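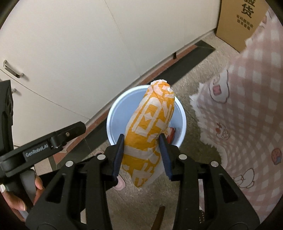
Papel arrugado, letras amarillo anaranjado.

18/04/2010

Vengo afónica perdida, así que hoy escribo en vez de llamar a nadie. Hemos perdido por uno, 51 a 50, y todavía me tiembla la pierna cuando me acuerdo del último ataque. ¡Por uno! Llevábamos desde septiembre sin ganar en la pista del Enier y por una vez lo tuvimos en la mano.

A ver, por orden, que luego releo esto y no me entero. El primer cuarto fue un horror. Salimos dormidas, perdiendo balones tontos en el bote, y la pívot de ellas (la alta, la de la trenza) nos comía cada rebote. Yo en el banquillo mordiéndome la manga. Vojtěch pidió tiempo muerto y no gritó, que es cuando da más miedo. Dibujó en la pizarra una zona que habíamos entrenado dos veces contadas y dijo que a defender, que los tiros ya entrarían. Bueno, pues entraron. En el segundo cuarto metí un triple desde la esquina que ni miré, de verdad, lo solté y me giré a bajar a defender, y oí el ruido de la red y a mi madre chillando. Qué gusto da eso.

Al descanso íbamos seis abajo. En el vestuario hacía un frío tremendo y olía a linimento, y Nuria se puso a cantar para que no nos viniésemos abajo. Canta fatal. Funcionó un poco.

El tercer cuarto es lo mejor que hemos jugado en todo el año y me da rabia que no haya servido. Presionamos a toda pista, les robamos un montón de balones y nos pusimos por delante con una bandeja de Carla en la que le hicieron falta clarísima y no la pitaron. Que no digo yo que el árbitro nos quitara el partido, pero esa falta la vio hasta el señor del bar. A mí me cayó la cuarta personal por respirar cerca de una, y me senté otra vez.

Y el final. Uno abajo, posesión nuestra, balón para Carla, que penetra, se le cierran dos y me la saca a mí. Tenía tiro. Lo tenía, un poco forzado pero lo tenía, y en vez de tirar di un pase más a Nuria, que no se lo esperaba, y se nos fue por la línea de fondo. Llevo toda la tarde tirando ese tiro en la cabeza y en la cabeza entra siempre, claro.

Vojtěch me dijo al salir que el pase extra era lo que él nos pide y que no le diera más vueltas. Le contesté que vale. Le estoy dando unas 1000 vueltas.

En el coche de vuelta casi nadie habló hasta el peaje, y luego de golpe todas a la vez, y acabamos riéndonos de la caída de Carla encima de la mesa de anotadores. Con esta derrota el Tidard se nos escapa en la clasificación y habrá que ganarle al Nirner en su casa, que tiene una pista que resbala como una pastilla de jabón.

Mañana no hay entreno. Pienso ir igual a la canasta del parque a tirar 100 desde ese mismo sitio, si es que puedo doblar la rodilla, que la tengo como un melón. Hielo y a la cama.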